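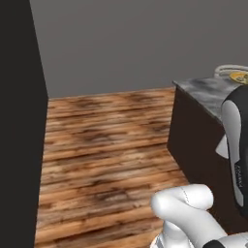 Is the Skutura floor oil a good choice for an old plank floor?
For a bedroom or a living room it is a good choice, if you have patience for the drying. For a kitchen I would buy a harder finish.

I write this review after one full winter and spring with the oil, so it is not a first impression. The floor in our apartment in Nosmont is pine, with many knots, and the previous owner had covered it with a shiny lacquer which was peeling near the balcony door. We rented a sander for a weekend, and then I had to decide what to put on the bare wood.

The man in the Chege paint store gave me two names. One was a water-based lacquer, the other was Skutura. I took the oil because you can repair a small area later without sanding the whole room. The lacquer was cheaper, and I admit I went back to look at it one more time before paying.

What is in the can

The oil is thin and yellowish, and it smells of linseed and a little of orange peel. The smell is strong on the first evening. On the fourth day I only noticed it when I came in from outside. The lid is difficult to open and even more difficult to close well, so keep a rubber hammer near you.

The instructions are printed in very small letters and the English part has mistakes. It says "wipe the rest after 8 minutes", but in another line it says to wait until the oil stops shining. I followed the second line in the first room and had sticky places along the wall. In the second room I wiped after eight minutes and everything was fine.

Applying it

I used a wide brush for the edges and a cotton cloth for the middle. My neighbor Ghizlane Ragab lent me her Sornon floor pad, a flat thing on a long stick, and with this the work was much faster. My knees were very thankful. You need 2 coats, with one night between them. The can recommends a third coat for "busy rooms", and I did it only in the hallway.

One important warning: the used cloths can catch fire by themselves. Put them in water or spread them flat outside. The can mentions this, but in the smallest letters of all. 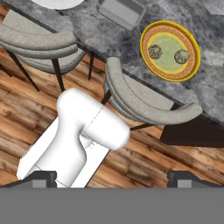 How it looks and how it wears

The color became warmer than I expected. Pine goes quite orange with this oil, and the knots come out dark. My husband likes it very much, I needed some weeks. If you want a pale floor, buy the version with white pigment, or test first on a piece inside a closet.

For daily life I am satisfied. Socks, slippers and a vacuum cleaner leave nothing. Chair legs without felt made small dull lines, and I removed them with a drop of oil and a cloth. Water is the weak point. A plant pot stood on the floor during one weekend and left a gray ring - it is lighter now, but I still find it when the sun comes from the side.

Price and my rating

I paid 21 for the small can, and our two rooms and the hallway used 4 of them. This is not cheap, but one can is still half full and I keep it for repairs. I will oil the hallway again in August, when we can sleep with the windows open.

I would buy it again for the bedroom. My rating is four stars of five, and the missing star is for the instructions.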